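13 July 2019

Slept badly, up before six. Walked down to the Skotham allotment while it was still cool. 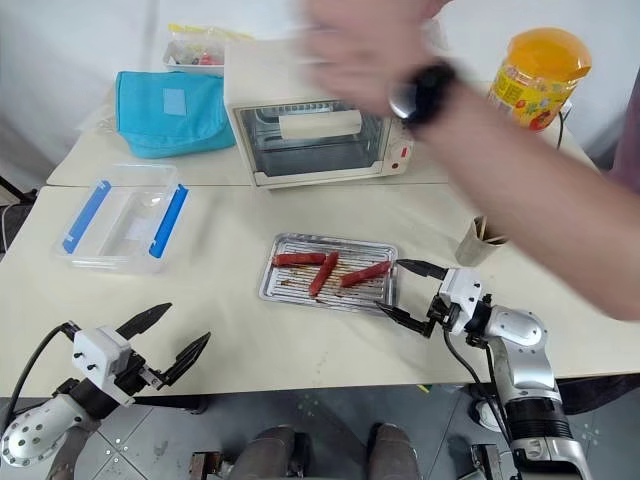 Toaster oven and a tray of sausages.

Watered both beds and tied up the beans. The early potatoes came out smaller than last year but clean, no scab. I weighed them on the shed scale and got 35 pounds from the first row. The second row can stay in until the tops die back. Slugs have been at the lettuce again, so I put the boards down between the rows and will turn them over tomorrow.

Anjana Bhuiyan from plot 88 came by and we talked about the water. The tap by the gate has been weak for 3 days. She called Osent and they told her the valve is on order. Until then we are filling cans from the Navaratnam side, which is a long walk with two full ones. She gave me a bag of red currants and I gave her some potatoes.

Home by noon. Back sore. Made jam with the currants, four jars, a bit runny. Read for an hour and fell asleep in the chair.

Need to buy string and a new washer for the hose. Call Mom about the train.

Last updated: evening, added the jam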